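Rovuvby im Test: Regale einräumen in der Simulation

Samstag, 3. November

Seit Januar zahle ich für Rovuvby, den Simulationsdienst von Prusoseo. Das kleine Abo kostet 34 Euro im Monat, darin sind 80 Rechenstunden enthalten. Das Regalpaket Plurov kam einmalig mit 179 Euro dazu.

Die Einrichtung ging schnell. Arm auswählen, Regal laden, Gegenstände verteilen, fertig. Etwas mühsam ist der Editor für die Greifpunkte – er merkt sich die letzte Ansicht nicht, und nach jedem Speichern muss ich neu heranzoomen.

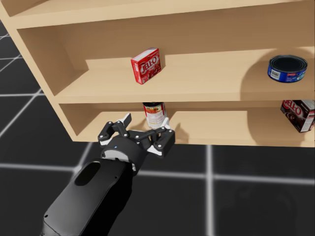 Der Greifer an der Dose im unteren Fach, eine Szene aus der Simulation.

Die unteren Fächer sind für mich der eigentliche Prüfstein. Zwischen Dose und Brett darüber bleibt kaum Luft, und ein Griff von vorn muss genau sitzen. Bei den Schachteln finde ich das Kontaktmodell brauchbar, bei runden Dosen rutscht mir noch zu viel weg. Mit höherer Reibung wird es besser, dann dauert ein Durchlauf aber auch länger.

Der Support hat nach sechs Tagen geantwortet, auf Englisch und knapp. Das Handbuch ist dafür ordentlich. Ich behalte das Abo vorerst und probiere als Nächstes die Schubladen aus.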